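**Farnwood workshop — two-arm cell, inspection before powered running**
Date: 3 July 2026
Build: Janevski, rev 2
Result: pass with remarks. Open items at the end.

Marks: OK / REM (remark) / FAIL. Items not reached are left blank.

## 1. Mounting and floor

- [x] Base bolts at torque, both arms — OK. Paint marks still line up from April.
- [x] Base plates flat on tile — REM. Right plate rocked slightly until shimmed. Shim is steel, 2 mm. Do not swap for cardboard again.
- [x] Emergency stop within reach of the operator chair — OK.
- [ ] Floor tape around reach limit. Old tape lifted, new roll not bought.

## 2. Arms and grippers

- [x] Joint play by hand, power off — OK on the left. Right wrist has a faint click near end of travel, same as last time.
- [x] Gripper housings seated on the wrist joints — OK. White housings, black collar below each. No gap at the collar by feeler gauge.
- [x] Finger screws — REM. One on the right gripper took a quarter turn. Thread lock applied.
- [x] Cable slack at full reach — REM. The right gripper cables loop out and back along the arm. They clear the link but should get one more clip.

On the left side, check the long cable that runs toward the arm base. It must stay out of the sweep and off the walkway.
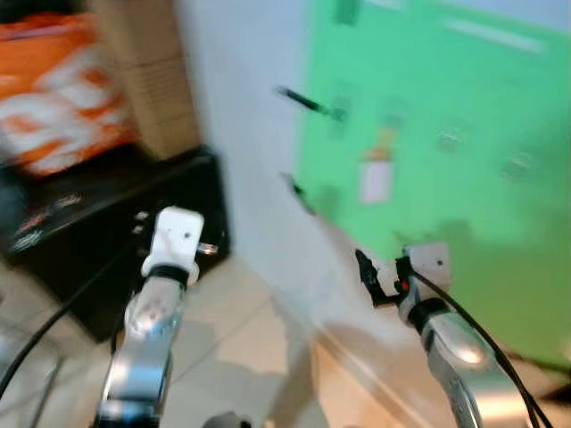 ## 3. Power and control

- [x] Supply voltage under load — OK.
- [x] Stop circuit, 16 presses from mixed positions — OK, all 16 dropped power to both arms.
- [x] Restart needs a separate reset — OK.
- [x] Controller log — REM. Skurnard driver shows 567 late packets since the last clear. None led to a fault. Clear the log and read it again after the next session.
- [ ] Rovitz supply fan filter. Needs a longer hex key.

## 4. Open items

1. Floor tape. Blocks running with a second person in the room.
2. Extra clip on right cable loop.
3. Fan filter.
4. Right wrist click — watch only. Open the joint at 2,000 cycles or if play can be felt.

Slow speed only until items 1 and 2 are signed.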